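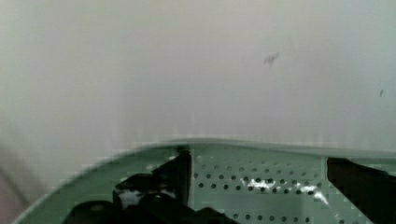 Two dark marks on a pale surface, the larger one with a short tail.

How to get a mark off a painted wall without making it worse

Search for this and you will be told to grab a melamine sponge and rub. I have my doubts. Those sponges are a very fine abrasive, and on matt emulsion they swap a small dark mark for a big shiny one. The people in the "before and after" photos always seem to stand the lamp somewhere kind.

I started keeping notes in February, when I moved into a rented flat in Laneck with flat white paint in every room. Here is what I do now.

1. Leave it alone for a day if it might be damp. Mould and leaks need a different page from this one.

2. Dust the wall first with a dry cloth. Half the greasy smears I have dealt with were made by somebody wetting dust.

3. Try a plain white rubber. Pencil, shoe scuffs and the black lines left by chair backs often go with this alone. Light strokes, one direction, brush off the crumbs.

4. If it is still there, use a cotton cloth wrung out in warm water until it stops dripping. Dab for 20 seconds, then stop and look at it from the side. Shine shows from the side long before it shows from the front.

5. Only then add washing-up liquid. One drop in a mug of water is plenty. Go over it again with clean water afterwards or the soap will collect dirt.

6. Let it dry before you judge it. Wet paint film looks darker and you will think you have ruined the wall.

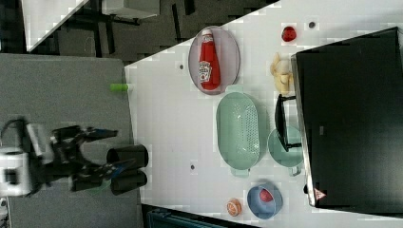

Taha Bouazza

Kitchens are harder, as grease gets under everything. For a splash of sauce, lift what you can with the edge of a bit of card before any water goes near it. Ketchup comes off vinyl silk quite well. On matt it can leave a pink ghost, and I have yet to meet a home remedy that shifts it. Vinegar did nothing for me. Toothpaste left a white patch with a pink middle.

About the sprays: I bought a bottle of Gundetti wall cleaner and tried it behind a door, next to a patch done with the mug of soapy water. I could not tell the two apart. You may have better luck, but test it behind a door too.

When to give up

If you have been at it for more than roughly 4 minutes, you are polishing. Touch it up. Use paint from the same tin if there is one, put on with a small foam roller, and feather the edges out. A brush leaves a texture you will see every evening when the light comes in low. Colour matching at the shop is close, in my experience, and close still shows on a big plain wall. My matched tin from Cherkaoui looked fine on the lid and slightly blue in the hall, so I ended up painting that wall from corner to corner.

Stains that come back through fresh paint (felt tip, nicotine, old water marks) want a stain-blocking primer first. Two coats, and open a window.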